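Demonstration gathering (robotics)

Demonstration gathering is the practice of collecting worked examples of a task so that a learning system can copy them. A person guides a robot arm, or a hand-held version of its gripper, through the job while cameras and joint sensors record what happens. Each complete run is called an episode. The name promises more drama than most episodes deliver.

Background

Early collections favored stacking blocks and moving cups, tasks chosen largely because cups forgive. Interest later turned to computer assembly and repair, where the parts are small, the tolerances are tight and the replacement costs get noticed. The Medve collection, led by Llinos Powell, is devoted to this kind of work and contains 1,141 episodes recorded on desktop machines. Its processor task is the best known and the least loved among operators.
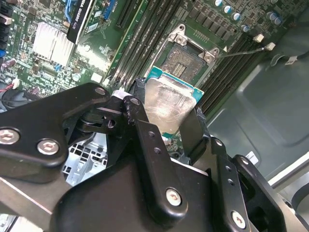

A processor episode ends when the chip is seated and the load lever is closed. Operators are asked to approach slowly, line up the corner marks and let go without pushing. Bent pins end the episode early, and often the afternoon. Medve keeps such failures in a separate folder named Stikunum, after the word an operator is said to have typed into the notes field in place of an explanation.

Camera placement

A camera at the wrist sees the last stretch of the approach better than one on a stand, though it also devotes much of its view to the gripper. Medve treats this as useful: a policy trained on wrist views learns where its own fingers are – a skill many operators claim to have had already.

Quantity and variety

Powell's team found that 200 careful episodes from 4 operators trained a steadier policy than 500 from a single operator, who had become very good at one way of doing it. The Nindau toolkit, used to sort the recordings, now flags runs that look too much alike. Operators have described this feature as the only software ever to criticize them for consistency.

See also

Flomier gripper
Imitation learning
Teleoperation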